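MORNOVGATE, April. Okay, I get to write this one myself, and I've been looking forward to it all week! I run the family center just outside the main gate of the Mornovgate garrison, and we finally have a date range, a building and a working coffee machine for our spouse job program. It's called Jeltus, it opens in September, and sign-up starts now.

Some background, for anyone new here. When a unit gets orders, the soldier has a job waiting at the next post. The husband or wife usually doesn't. I've moved four times myself (twice in winter, once with a piano) and every time I started over with a license the new state wouldn't take and a resume full of gaps. So when we sent out a survey last fall and 1,240 households wrote back, I wasn't shocked that work came up more than housing or schools.

Jeltus is a ten-week course with paid placements at the end. The first class has 79 seats. You can be married to someone on active duty, in the Guard or in the Reserve, and you don't have to live on post. Classes run from 9 in the morning until noon, so you can be out in time for kindergarten pickup, and child care is free in the room next door. We've got bookkeeping, medical billing, warehouse systems and basic electronics to start with. Ovham, the parts distributor out by the rail yard, has agreed to take placements, and so has Norðdahl, whose repair shop has been after us for trained people for ages.

We'll be in the old commissary annex, which gives us 1,641 square feet of classroom once the last wall comes down. Parking is behind the building. Please don't use the chapel lot, they've been very patient with us.

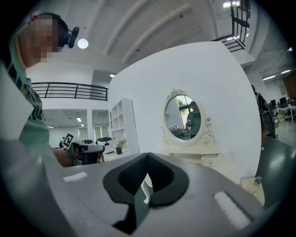 If you're in the middle of a move, apply anyway. We can hold your seat for the winter class, and you can do the first three weeks online from wherever the Army has you living out of boxes. Bring a military ID or a copy of the orders when you come by. The front desk has paper forms, and we're open until 6 in the evening all through April.

Reporters are welcome to visit before we open. Call the family center and ask for the Jeltus desk (it's me, I'll pick up).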